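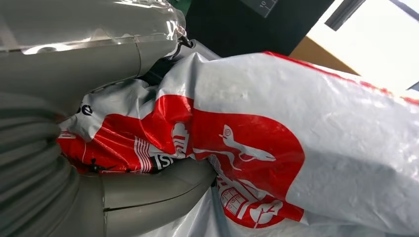 Mise à jour : 5 mars 2020

# Sacs et films plastiques : questions fréquentes

**Quels sacs sont acceptés au point de collecte Irkedlow ?**
Les sacs de caisse, les sacs à fruits et légumes et les films d'emballage en polyéthylène souple, imprimés ou non. L'impression, même couvrante, ne modifie pas le classement.

**Comment reconnaître le polyéthylène ?**
Par le marquage : PE-HD (code 2) ou PE-BD (code 4). En l'absence de marquage lisible, déposer le sac dans le bac « indéterminé ».

**Faut-il aplatir les sacs froissés ?**
Non. Chasser l'air à la main suffit. Les nœuds doivent être défaits et les sacs emboîtés les uns dans les autres séparés.

**Un sac légèrement souillé est-il admis ?**
Les traces sèches sont tolérées. Tout résidu gras ou liquide entraîne le refus du sac. Retirer également tickets, agrafes et étiquettes en papier.

**Les sacs compostables suivent-ils la même filière ?**
Non. Ils sont à déposer dans le bac Emik, à droite de l'entrée.

**Quelle quantité peut-on apporter ?**
Jusqu'à 18 kg par dépôt pour un particulier. Au-delà, un bon Mahawong est exigé ; compter environ 11 jours pour sa délivrance.

**Peut-on réutiliser un sac avant dépôt ?**
Oui, tant que les anses et les soudures tiennent. Un sac percé reste recyclable.

**À qui signaler un bac plein ?**
À Njoroge Shemweta, poste 114, en indiquant le numéro inscrit sur le couvercle. Hors horaires d'ouverture : poste 1141.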